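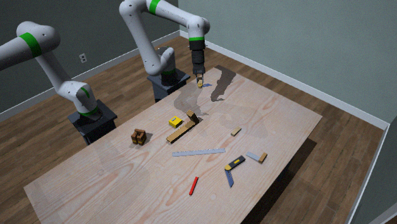

Workbench layout in simulation, two arms, hand tools out.

I have been reading the new house rules for simulated workcells at Plondovov, and I'm grumpier about them than I expected to be. Benedita Valente asked me to comment before they go final on 11th November, so consider this my comment, in public, where it's harder to lose in a thread.

The document has 7 pages. Most of it is fine. Units in meters, names in lower case, one owner per scene. I have no quarrel with any of that, and I'd have liked it years ago when half our objects were in inches.

My trouble starts with the rule called "representative clutter." A bench passes if it has enough tools on it and none of them overlap. So you get a bench like mine: a ruler, a try square, a folding saw with the blade open, a red marking stick, a few bits of wood, all with a nice polite gap between them. It passes. I have worked in three wood shops and never saw a bench that tidy at any hour of the day. The saw would be on top of the ruler and the pencil would be under something.

Fine, you say, start easy. But then don't call it representative. Call it "spread out" and let people know what they're getting. Someone at Datell is going to read a score off this and assume it means something about a real bench.

Then there's the blade rule, which I think is worse. Real cells at our place need folding blades closed before an arm is enabled. The simulation rules say nothing at all. Rosário Sequeira told me that's on purpose, as there are no fingers to cut in there. Sure. But whatever the policy gets used to in there comes out with it, and so do the people who stare at these scenes all day. If an open saw next to the work is normal on screen, it'll be normal on the floor by December. I'd rather have the two sets of rules match, or have one line saying where they differ and who signed off on it.

I also don't buy the 1,000 runs requirement. A thousand runs of the same layout with the same gaps tells you about one layout. Ivetti used to ask for fewer runs and made you move things by hand between batches - annoying, slow, and I trusted those numbers more.

What I did like: section 2, on shared reach. It makes you write down which arm gets the middle of the table before you start, and what the other one does while it waits. Short, clear, easy to check. Whoever wrote that part should have written the rest.

Benedita, I'll send the marked-up copy tonight. The notes on lighting are mostly complaints, you can skip those. The one about fixed shadows I do want an answer to.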